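March 24, 2025

Vole notebook, Narberg plot

Checked the live traps at first light, all 32 of them. Night was clear and cold, little wind. Three captures, two of them bank voles and one wood mouse, released where it was found. The traps on the stream side were again empty. I think the grass there is still too flat after the snow, and the voles don't like to cross it.

First vole: adult female, 19 on the ear tag, already known from October. Weight a little lower than in autumn, as expected. Fur good, small old scar behind the left ear. She sat very quiet in the bag and then bit me through the glove, so she is in normal health.

Second vole: young male, no tag. Tagged him and took the hair sample. He has a fresh wound on the rump, it looks like a bite from another vole. It is early in the season for fighting, but the males at Kirui also had such wounds last spring before we saw any pregnant female. To compare with the Kirui sheets when I am back at the desk. 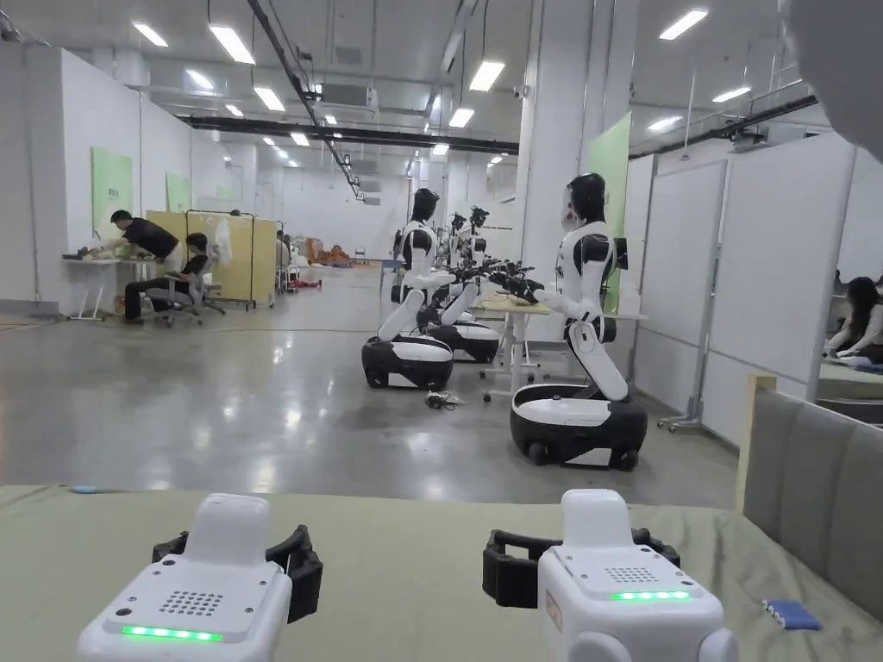 Hall, both grippers on the green cloth, lights on.

The bait. We used the oat and apple mix in the upper rows and only oats in the lower rows. Upper rows had all the captures, but with so few animals this says nothing. I want to continue the same way for 10 nights and change the rows in the middle - otherwise we only measure which row is closer to the hedge.

Trap number 7 closes too slowly. I cleaned the door hinge and it is better, but please do not set it tonight without testing it with a finger first. The Skilla traps have the same hinge, so they should be looked at too.
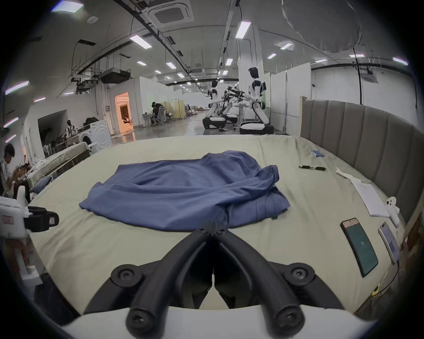
Bedding: the hay from the new bag is dusty and I don't trust it. For tonight I put the old hay and a double portion in every nest box, with a piece of carrot for water. If the forecast shows strong frost, we close the traps and don't set them at all. One lost night is better than a dead vole.

Owl pellets from under the Zukico barn are drying in the paper bags. Some 10 pellets, most are broken. From the first one I have a lower jaw, Microtus by the teeth, not bank vole. The others after the weekend.

To do: new batteries for the scale, order ear tags (small size), write the male into the table, ask for the key to the lower gate.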